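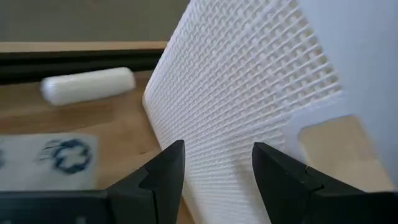 Readers of the first edition wrote in to say that they owned plenty of first-aid supplies and could never find them. One put it this way: "We had three boxes of bandages, all in different rooms, and when my son cut his hand I wrapped it in a dish towel."

Chapter 10
The Medicine Basket

Most homes already hold what is needed for a small cut or a headache. The supplies come into the house one at a time, from the drugstore, the dentist or a suitcase, and they stay wherever they were put down. This chapter is about bringing them together in a single container and keeping them in order.

We use cookies to remember your reading position. Accept / Manage settings

Choosing the container

An open basket works well for a shelf that children can't reach. Walls with holes or slots let you see part of what is inside and keep dust from settling in a solid corner. Plastic can be wiped down. If there are young children in the house, or visitors who bring them, use a box with a lock instead and keep it high up.

Size matters more than style. A container that is too large fills up with batteries, tape measures and hair ties. Before you buy one, put everything you plan to store on a table and look at how much room it takes.

Sorting before packing

Clear a table and spread the supplies out. Put like with like: dressings and rolled bandages, boxed goods, small packets, bottles. Read the date on each item as you pick it up. Anything past its date goes in a separate pile - do not put it back "for now." Ask a pharmacist how to dispose of old medicine. 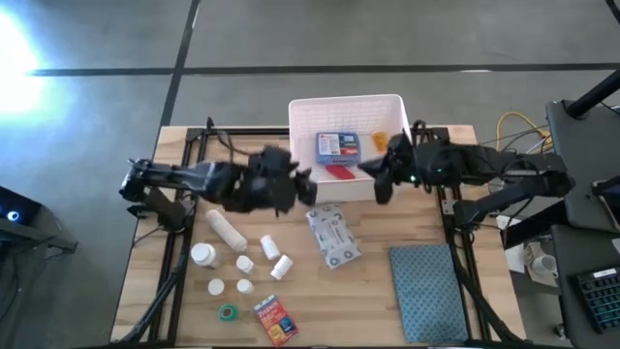

A student in the Flinina evening course objected that boxes waste space, and that she would sooner take everything out of its packaging and stand it up in rows. The space is real, but the box carries the directions, the dose and the date. Keep medicine in the package it came in. Dressings can come out of an outer carton if each one is sealed in its own wrapper.

Pack the boxes first, against a wall of the basket, with the printed side facing you. Bottles stand upright beside them. Small packets slip down and get lost, so they go in last, on top or in the front. Rolled bandages can fill the gaps.

Key terms
sorting pile
outer carton
expiration date
restocking list

Before you read on

Go through the bathroom, the kitchen and the car, and write down every first-aid item you find and where it was. Bring the list to section 10.1. You will use it again in December, when the course returns to restocking.

Brollen Home Skills Series | Contact | Copyright 2019 | Back to top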